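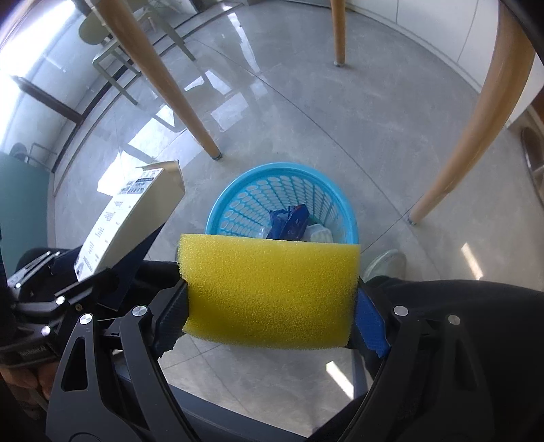

Yellow sponge and an empty-ended white box, next to the light-blue waste basket.

Sorting and Throwing Out: Frequently Asked Questions
Villanueva Shared Workrooms

Which basket is for trash?
The round light-blue plastic one on the floor. It takes general waste only. Paper and cardboard go in the Grorkeck bin by the back stairs.

Can I put a cardboard box in the basket?
Please don't. A long box stands up in it and there is no space left for anything else. Open both ends, press it flat and take it to the stairs. Boxes with printing on them are fine to recycle. Remove tape and plastic windows first.

What about used sponges?
They go in the basket. We replace the sink sponges every 2 weeks. If one smells or is coming apart before then, throw it out and take a new one from the Prillis cabinet.

Can sponges be composted?
Not ours. They are synthetic.

How big a box can I leave?
Anything up to 20 inches long once flattened. For larger pieces, ask Fares Hamdan at the front desk for the key to the yard.

When is the basket emptied?
At 6 p.m. If it is full earlier, tie the bag and put in a new liner. Liners are on the shelf under the sink, 20 to a roll.

I threw something away by mistake. Who do I call?
Dial extension 188 before 6 p.m. After that the bags have gone to the Illero collection point and we can't get them back.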